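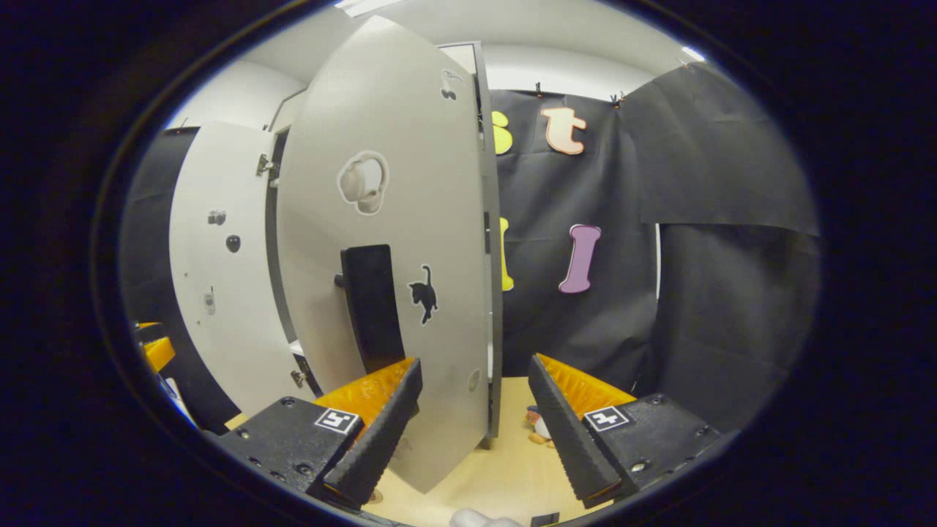
1/ Hoko handheld gripper kit, review thread
Month two with the Hoko, bought through the Pasville reseller. We use it to record door-opening demos for a mobile arm. Notes below are on the hardware first, then the recording software.

2/ Jaws
Black ridged pads, orange toothed backing. The pads hold on a flat cabinet door better than I expected from the ridges. On a bar handle they are fine. On round knobs they slip if you come in off-axis.

3/ Markers
One fiducial on each finger block. Jaw width is computed from these, so keep them clean. A thumbprint cost us 13 episodes before I found it. Matte tape over the surrounding screws cut the glare dropouts.

4/ Lens
Very wide, with the usual dark circular border. A tall door close to the lens bends badly. The supplied calibration handles the middle well and the rim poorly. Redo it yourself – the board is in the box.

5/ Test space
White cabinet doors, stickers on the panels, black paper clipped up behind with big colored letters on it. Plain white doors gave the tracker almost nothing to lock onto. With the stickers and letters, tracking loss on the door swing dropped to a level I can live with.

6/ Lighting
A bright ceiling light on white panels pushes auto exposure down and the black handle loses its edges. Lock exposure before you start. The setting is two menus deep and resets on every firmware update.

7/ Battery and weight
600 grams with the battery in. Up to 40 minutes of recording per charge. My wrist gives out first.

8/ Software
The Belhaj exporter is the better of the 2 on offer. The Nesatwood one drops the jaw-width channel when a marker is lost for more than a few frames, and it does so without a warning.

9/ Verdict so far
Good jaws, decent optics, weak docs. I would buy it again for cabinets and drawers. For small parts I would wait for narrower fingers – Hoko lists them as coming in August.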